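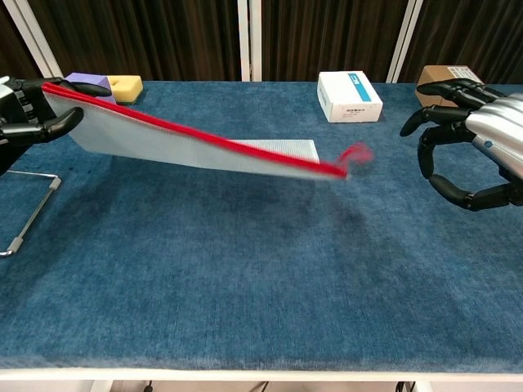
How to format a short story for submission

Check the magazine's own guidelines first. Where they differ from what follows, do what they say.

1. Set the page to A4 with wide margins on all sides. Use a plain 12 point font and double spacing.

2. Put your name, address and email at the top left of page one. The word count goes top right. Nillton Review wants it to the nearest 100, so a story of 688 words goes down as 700.

3. Start the title halfway down the page, centred, with your byline under it.

4. Indent each new paragraph using the ruler, and leave no blank lines between them. Mark a scene break with a single centred #.

5. From page two, add a header with your surname, a word from the title and the page number: Vidal / Orchard / 2.

6. Save as .doc or .docx. Misico takes PDFs as well.

Keep the covering letter under 88 words. Give the title, the length and any past credits.

Fabrice Vidal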